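Planner 2 goes onto the Bolia cells

2019-03-22

The second version of our motion planner is now running on the Bolia tabletop cells. Manolis Vlachopoulos merged the last of it this week, after a branch that had been open since January. If you have a script that still calls the old planner by name, it will keep working until the next release and print a warning each time.

The main change is in how the planner treats things standing on the table. The old one wrapped every object in a box and added the same margin to all of them. With tall, thin objects close to the target, the boxes often overlapped and the planner gave up. Version 2 takes the point cloud from perception, fits a simple upright shape to each object, and sets the margin from how sure perception is about it. Clear plastic still gets a wide margin, as the depth readings on it are poor.

We tested on 129 recorded table layouts. The old planner found a path in 109 of them. The new one found a path in all but 2, and both of those had the target pushed up against a wall. Planning time is capped at 300 milliseconds, same as before.

Most of the layouts are ordinary tableware and packaging — a plate, a tumbler, a water bottle, a capped tube standing upright — with the gripper working low among them.
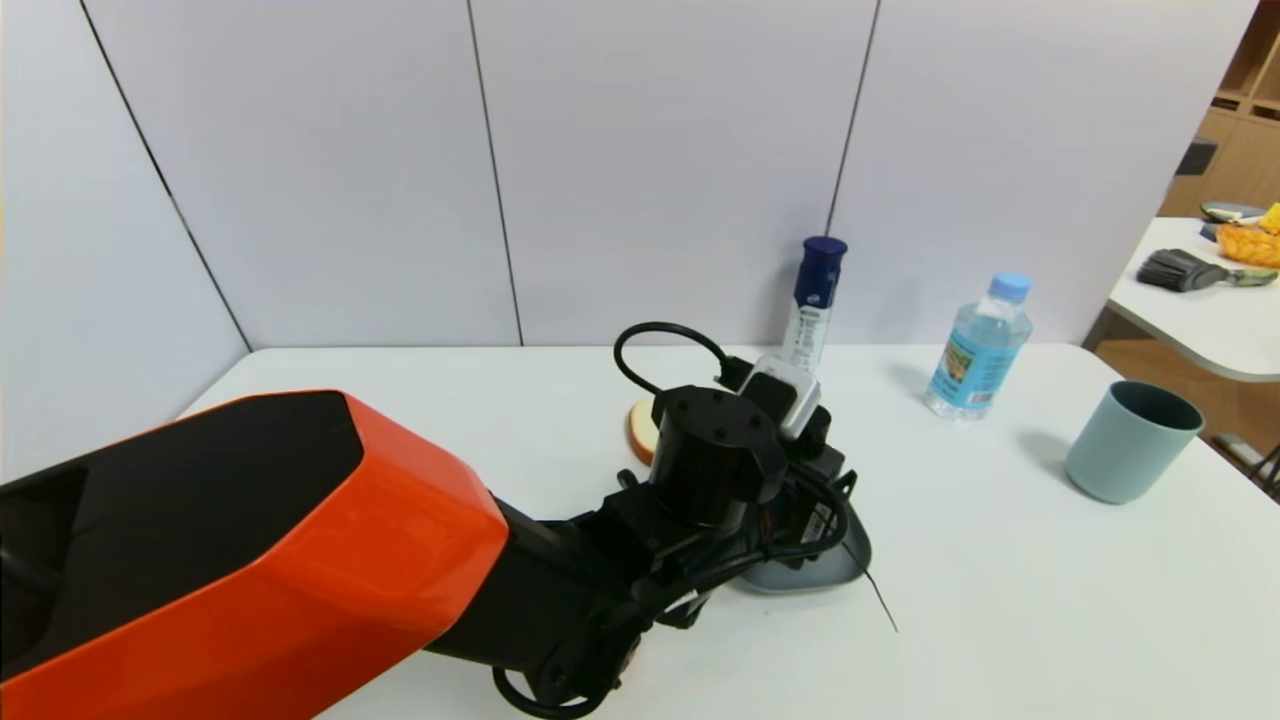
What still needs work

Cables are the weak point. The planner knows the arm links and the gripper body, but it has no model of the cable loop at the wrist, so a path can be free on paper and still brush a bottle. For now Italo Testa has added a fixed cylinder over the wrist in the Vilik config. It is crude and it rules out some good grasps. Turn it off with the wrist_guard setting if you are working on a clear table.

Thin wires on the tabletop are also dropped by the ground filter. Italo is looking at this next.

To update, pull the Utine workspace and rebuild. Old config files load without changes, except that the margin value is now a minimum. Please send failed plans to Manolis with the log attached — the Konstantinidis cell has not been switched over yet, so leave that one out.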